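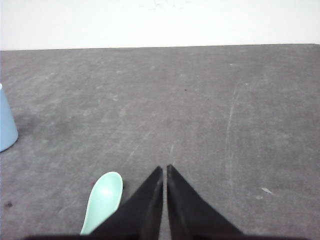
Ten good runs from a person beat a hundred sloppy ones, a reader wrote under our August piece on Tosska, and the team there now seems to agree. Count at the Pemholm site stood at 831 recorded runs on Friday morning. Another 13 thrown out this week, mostly for operators stopping halfway to think.

The job: a two-finger gripper, a spoon, a cup, a gray tabletop. An operator steers the arm by hand, the wrist camera records, and the run goes into the pile the system learns from. Then the things get moved and it starts over. Shifts are 2 hours, no longer, after people complained of sore wrists in the fall.

Small pastel tableware comes next on the list after blocks, which were finished early. Spoons are slow going. Operators have been told to vary the approach and not to always come in from the same side, a habit that spoiled much of the summer set.

Daza, which writes the training software, gets the files on Monday. Cavthorpe will run the same tasks on its own tables so the two sets can be compared, tho no start date has been given. Tosska wants 10 more operators before then. Applications thru the Pemholm front desk, no experiance needed.

Posted 27/12/2024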